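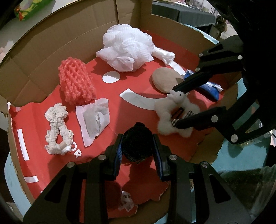 Figure 7.1. Two hand-held grippers over the box of soft things. The one on the right is closing on a white plush.

Books > Hobby Robotics > Build It at Home

Chapter 7
Soft Things Are Hard

My first gripper could pick up a wooden block all day long. Then my friend Kagiso Mtshali handed me a shower pouf, and I spent most of March sulking in our shared workshop!

Blocks hold still and keep their shape. A pouf squashes, a scrunchie twists, and a paper packet crumples the moment you touch it – so in this chapter we'll build a pair of fingers you work by hand, no motors yet, and get a feel for squeezing. Fill a cardboard box with whatever soft stuff you have lying around (mine has a sponge, a knitted pouch and some foam netting for fruit). You'll want rubber pads too, and I like blue ones so I can see where the finger ends.

Plan on 300 grabs before you change anything. Write down every drop, even the silly ones. We'll start with the finger screws.

Related chapters
Chapter 6: Hinges and Springs
Chapter 8: Adding a Motor

© Lesidell | Contact | Back to top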